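Shape Blocks for Small Hands: A Toy Design Project
Hsin-yi Cheng and Zohreh Khosravi

Why we picked blocks

We both grew up with shape sorters, and we both remember the fun being over once we knew which piece went in which hole. For our design project we wanted to see how much play is left in the blocks themselves once the box with the holes is taken away. The answer was a lot more than we expected!

Our starting point was the Larkard set, a mix of plain solids and fancier shapes that our department keeps for the early childhood course. We had a budget of 85 dollars, mostly spent on sandpaper, paint samples and a second set we could cut open without feeling guilty.

What we looked at

We started with grip. Zohreh pressed, pinched and rolled every shape with bare fingers and then with thick winter gloves on, which was our rough stand-in for a child who can't control each finger yet. The star was the surprise. We had written it off as decoration, but the notches between the points give your fingertips a place to land, and it held up very well in the glove test. The cylinder was the hardest to pick up lying down and one of the easiest standing up, so we ended up treating it as two different blocks in our notes.

Surface came next. The blocks have a fine crosshatched texture, and Hsin-yi wanted to know what it does for stacking. We sanded one cube from the spare set smooth and built towers with and without it. The sanded cube slid off sooner when the table was bumped. It also felt less interesting to hold — hard to measure, but we both noticed it right away.

Then there was color. Our set repeats colors across different shapes and shapes across different colors, and we love this. A child can put the red star with the green star, or with the red cylinder, and both answers are right. We laid out small groups on a maple board to see which matches people made first. With so few pieces out, everyone who walked past wanted to touch them, including our advisor.
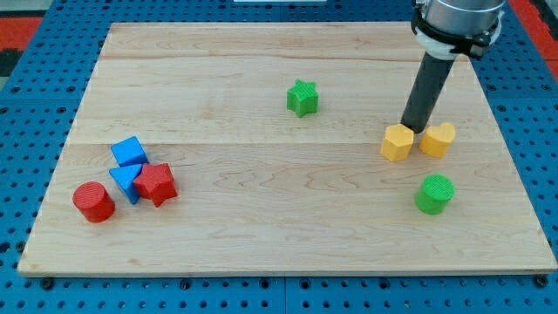 Our sorting game

We turned the matching idea into a game called Flusard. One player picks a secret rule, such as "has points" or "can roll," and slides blocks into a group one at a time until the other player guesses it. The heart caused the best arguments. Does one point count as points? We left that up to the players.

We tried the game with 2 classes at the Sukholm after-school program. The younger class mostly ignored the rules and built houses, and we were happy to watch that too. The older class invented a rule we hadn't thought of, "things you could eat off of," which put the pentagon and the upright cylinder together because of their flat tops.

What we would change

The triangular prism needs softer edges. We'd also like a bigger heart, and a cloth bag for storage so kids can play the guessing game by feel. Next semester we hope to make our own test pieces in the workshop, starting with a star with deeper notches.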